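Week 7: Grain, and why your boards move

Okay, so last time we got as far as how a tree puts on a ring each year, and I promised we'd get to the part that matters when you're standing in a store with a board in your hands. I'm going to go a bit fast on the cell stuff because Debnath covers it in chapter 2 and he draws much better than I do.

Think of a board as a big bundle of straws, all glued side by side. The straws run up and down the trunk. When the air gets damp, the walls of the straws soak up water and get fatter, but they hardly get any longer. So a tabletop will grow and shrink across its width all year, and its length will stay pretty much where you left it. My own kitchen table has breadboard ends that stick out past the sides every December, when the heat's on, and by summer they're shy of the edge again. I've stopped noticing. My mother-in-law hasn't!

Now, the pattern you see on the face depends on how the saw met the rings. If the rings meet the face at close to 90 degrees, we call it quartersawn, and you get straight, tidy lines. If they lie flat to the face you get the big arches and loops (cathedrals, people call them). Flatsawn boards move more across the width, and they like to cup. Everything in between gets called riftsawn, more or less, and please don't lose sleep over the exact angle.
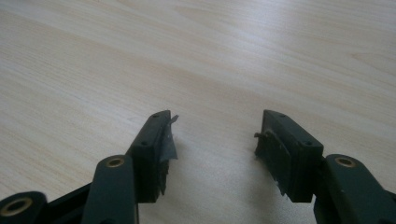 Fig. 3. Faint, streaky grain on a pale wooden tabletop.

Color is a separate question from grain and I see people mix them up on the quiz every single year. Pale wood can be hard or soft, cheap or very much not. Maple is pale and tough. Basswood is pale and you can dent it with a thumbnail. If you want to know what you've got, look at the end grain with a hand lens, and bring a sample to lab if you're stuck, I love those.

Finish also fools the eye. A coat with some gloss bounces light back at you and can hide fine grain from one side of the room, so walk around the thing before you decide what it is.

For next time: read Debnath 3 up to the drying tables, and do problems 7 and 17. Aisling Ní Mhurchú is running the lab while I'm at Skilelthorpe, so send her your moisture readings, with units, please. Bring an eraser.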